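Shahzad Pirzada makes one pot of red lentil soup a week, and it rarely lasts past the second lunch. He learned it in the kitchen at Liloteo, a small lunch counter, where the pot went on at opening and 200 bowls went out on a busy day.

The base is onion, carrot and cumin, cooked slowly in olive oil. He adds the lentils, then stock, and leaves it alone for 15 minutes.

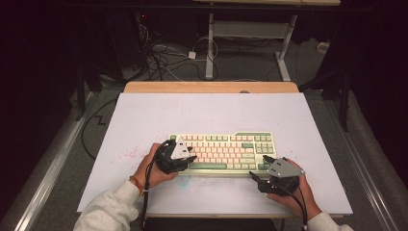
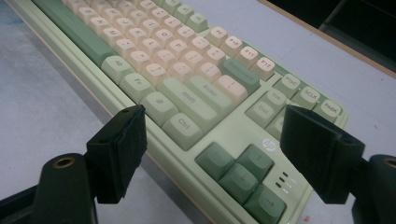 *Green keys on the keyboard, with the gripper's fingers close by.*

Lemon goes in at the end — juice first, then a little zest. Pirzada skips cream and blends half the pot, which keeps some texture. Salt it after blending. The soup thickens overnight in the fridge, so he loosens it with a splash of water before reheating and serves it with toasted flatbread.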